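The Charbonneau Collection: Four Films on Disc
Trellby Home Video
Region-free Blu-ray, 4 discs, 301 minutes
In stock

Trellby has been sitting on the Charbonneau pictures for years, and now all four are out in one slab of a box. The sleeve calls them "the lost masterworks of rural dread." Lost is a stretch. Two of them ran on late-night cable for most of a decade, and anybody who wanted a tape could find one. Masterworks is a bigger stretch, and we sell this stuff for a living.

We carry the set because people kept asking for it. We watched the whole thing before writing this page, which is more than can be said for whoever wrote the booklet.

The films

Prandstead
The famous one. A surveyor comes to a farming town, the town doesn't want to be surveyed, and eventually there is a fire. The critics who love it talk about its silences. There are plenty of them, and a few are very good, especially the supper where the whole family stops chewing at once. Others feel like the sound man went home. It is still the best thing in the box, and if you only know it from the cable print, the night scenes are going to be news to you. There are people standing in them.

The Second Harvest
A sequel in everything but name, made fast and cheap with half the same cast playing different farmers. Fans will tell you the confusion is deliberate. We doubt it. The last reel was clearly shot in a different season from the rest, with snow on the barn roof and corn in the field.

Kilten
Supposed to be the serious film, the one about guilt. It played festivals, won something, and has been called brave ever since. A priest and a schoolteacher walk around a lake and accuse each other of things for two hours. The lake looks wonderful. We know people who cried at the end and people who went to move the car.

Mother of Wolves
No mother, one wolf. It is also the most fun you'll have with this set. The effects are a rug and some red light, the lead actress plays every line like she's trying to reach the back row of a stadium, and at no point does it ask you to think about guilt. It gets the weakest transfer of the four, naturally.

Picture and sound

Trellby says "new restorations from original elements" on the front and then, in small type on the back, admits that Mother of Wolves comes from a release print. So three restorations and a cleaned-up print. Prandstead has strong grain and deep blacks. Kilten has been pushed toward teal, like every other restoration these days, and whether the lake ever looked that way in a theater is a question the booklet doesn't bring up. The Second Harvest is sharp enough to show you the fishing line on the scarecrow.

All sound is the original mono. There is no surround remix, and we'd have complained if there were one. Subtitles are English only. They skip song lyrics, a real loss in Prandstead, where the hymn in the church tells you who set the fire.

What's in the box

– Four discs, each in its own case
– Outer slipcase in stiff card, which dents if you look at it wrong
– Booklet, 24 pages, of which a good part is stills
– Trailers for all four films
– An alternate ending for Kilten, two minutes long and no clearer than the first one
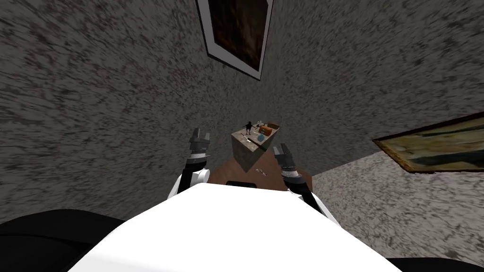 – Fold-out poster, original Prandstead artwork on one side, new artwork on the other. Hang the original.

There is no commentary on any disc. For a set at this price that is hard to defend, and "the films speak for themselves" is what labels say when they didn't want to pay someone to sit in a booth.

Who should buy it

If you already love Prandstead, you have probably ordered this and are reading to see whether we're rude about it. If you're curious, wait. Trellby nearly always splits its boxes into single discs within a year, and Prandstead alone would do most people fine. If you collect slipcases, you don't need us.

Shipping and returns

Orders placed before 2 p.m. go out the same day. The first batch sold through in September, and copies on this page are from the second pressing, which fixes the subtitle timing on disc 3. Returns are accepted on sealed copies. Dented slipcases will be replaced while we have spares. Being bored by Kilten is not a defect.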